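4.2 What counts as a finished arrangement

The trade manuals we reviewed in Section 2 treat arranging flowers as a matter of a few firm rules. The tallest stem should be one and a half times the height of the vase. The largest bloom goes low. Stems should appear to rise from one point. These rules are repeated so often, and with so little support, that we were doubtful of them from the start, and the rating data did little to change our minds. Of the 489 ratings collected, most of the disagreement between raters had nothing to do with height or proportion. Raters argued over whether a vase looked full, and "full" seems to mean something different to nearly everyone who uses the word.

Part of the trouble is that the manuals were written for cut flowers with some weight to them. Artificial stems behave differently. A leaf with a bend in it keeps the bend, and a spray packed flat in a box for months comes out flat. The Gronderis guide, which our arrangers were given to read beforehand, tells the reader to "let the stem find its own line." We are not sure what this could mean for a stem with a line already set into it.
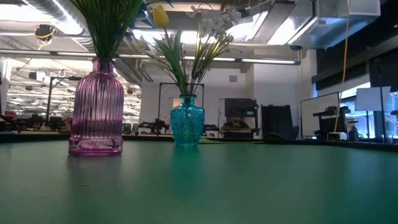 Foliage deserves more suspicion than it usually gets. In the Gilmartin scoring sheet, leaves earn points as "filler," a word that suggests they make no difference to the result beyond taking up room. Our raters did not treat them that way. A tall vase with a dense bundle of leaves and only a few small buds was called finished by some raters and not yet started by others, and both groups gave the leaves as their reason. When Mulligan recoded the written comments without seeing the scores, he found the leaves mentioned more often than any flower. The sheet has one line for foliage and 6 for blooms. We think this is backward, at least for arrangements of this size, though we would not want to put the claim any more strongly on the strength of one set of comments.

There is also the matter of where a person stands. Someone looking across the table sees a silhouette, while someone bending close sees mainly the nearest blades and the dark gaps between them. 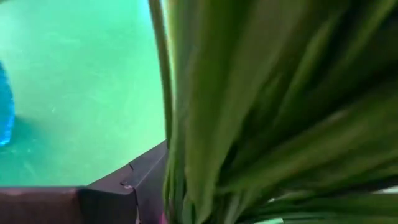 The Skorar method asks raters to score from a single seated position, on the grounds that this is how a centerpiece is viewed at dinner. That may be so. It is less clear that the person doing the arranging ever works from that position, or that a vase judged good from a chair will be judged good by anyone who walks past it. Annan repeated 161 of the ratings from a standing position and got lower agreement with the seated scores than the method's authors would lead one to expect. She points out, fairly, that her raters were also tired by then. We report the result and do not lean on it.

A third difficulty is the loose stem. None of the sheets we looked at says what to do about a stem left on the table once the vases are in place. Is it a mistake, a spare, or a step not yet taken? Raters who were asked to judge only the vases still marked an arrangement down when something was lying beside it. We had told them in writing to ignore the table. Either the instruction was poorly worded, which is possible, or people cannot judge a bouquet apart from the mess around it. Both readings are bad news for any score that claims to be about the bouquet alone.

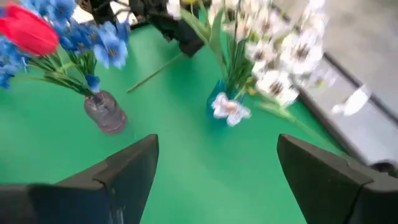 4.3 Order of work

The usual advice is to place the greenery first, then the main blooms, then the small flowers. Pundlow goes further and claims that any other order costs the arranger time. We could find no measurement behind this. The 300 placements we logged show arrangers moving back and forth freely, setting a tulip, going back to the leaves, then taking the tulip out again. If there is a right order, our arrangers did not know it, and their vases were not rated any worse for that.

What did seem to matter was how the stems were laid out. Single flowers with their heads apart from one another could be chosen quickly. Bunches left lying on their sides had to be untangled, and thin stems caught on each other. This is a dull finding and we suspect any florist could have supplied it. Still, it is missing from all four guides, which begin at the moment the first stem goes into the vase and have nothing to say about the table beforehand.

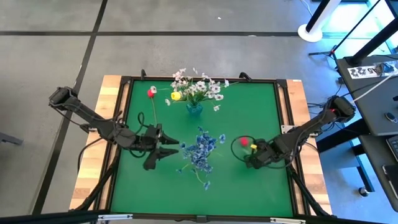

Figure 4. A teal vase holding white and pale-pink flowers with a yellow tulip-shaped bloom. A blue-and-white bunch and a red tulip-shaped flower lie outside the vase.

We therefore scored layout as its own stage, separate from placement. Mulligan argued for folding the two together, and the case against him is thinner than we would like. With the stages split, a reader can at least see which of them the disagreement comes from.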